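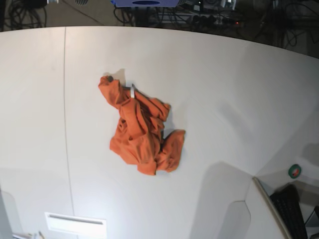 Quiénes somos

Listivance es un centro de formación y consulta en análisis de inteligencia. Damos clase a funcionarios, a personal de seguridad de empresas y a periodistas que tienen que leer informes ajenos y decidir cuánto se creen de ellos. Nosotros solemos creernos poco.

El centro lo abrieron Valentyna Didenko y Bongani Mabuza después de años redactando evaluaciones que, según sospechan, casi no se leían. Didenko venía del análisis de fuentes abiertas. Mabuza había coordinado un gabinete de alerta temprana y salió de él con una desconfianza notable hacia los semáforos de colores.

Qué enseñamos

El programa básico dura 50 horas y se imparte en grupos pequeños. Se trabaja la valoración de fuentes, la redacción de juicios de probabilidad y la revisión de informes antiguos a la luz de lo que pasó después. Esta última parte es la menos popular y la que más defendemos.

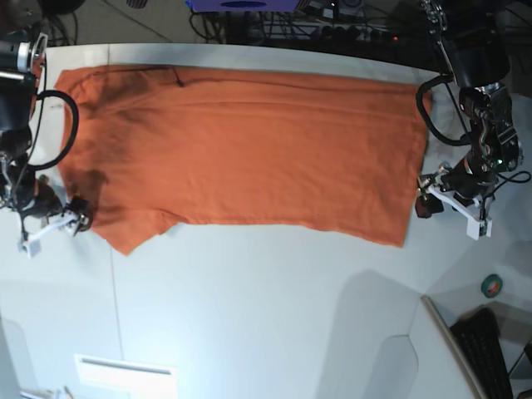

Camiseta naranja extendida sobre una mesa blanca.

El ciclo de inteligencia se explica en la primera sesión, con sus flechas y sus fases. Luego pedimos a los alumnos que digan en qué fase estaba su último encargo, y suele haber discusión. También explicamos las técnicas analíticas estructuradas, aunque avisamos de que una matriz de hipótesis bien rellenada puede servir para dar aspecto de método a una conclusión tomada de antemano.

No vendemos predicción. Tampoco enseñamos a manejar ningún programa en concreto: los proveedores ya dan esos cursos, y con más entusiasmo.

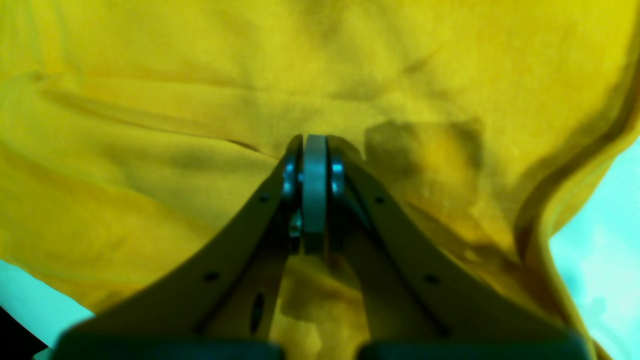
Quién da las clases

Valentyna Didenko: fuentes abiertas y verificación.
Bongani Mabuza: alerta temprana y relación con quien decide.
Khanyisile Le Roux: redacción y revisión de informes. Devuelve los textos muy tachados.
Yolandi Adams: marco legal, control parlamentario y protección de datos.

Mandla Adams lleva la secretaría y contesta el correo.

Archivo Wirano

Reunimos aquí 3964 evaluaciones públicas, clasificadas por tema y por grado de certeza declarado. Que un informe figure en el archivo no significa que nos parezca bueno. Bastantes están porque son malos de una manera instructiva.
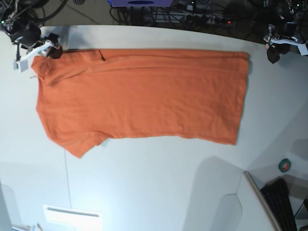

Admisión y contacto

El curso admite 30 personas por convocatoria y la próxima se abre en agosto. Pedimos una página escrita sobre un juicio propio que resultó equivocado. Las cartas de recomendación no hacen falta y no se puntúan. Las consultas para instituciones se tratan aparte, con presupuesto por escrito.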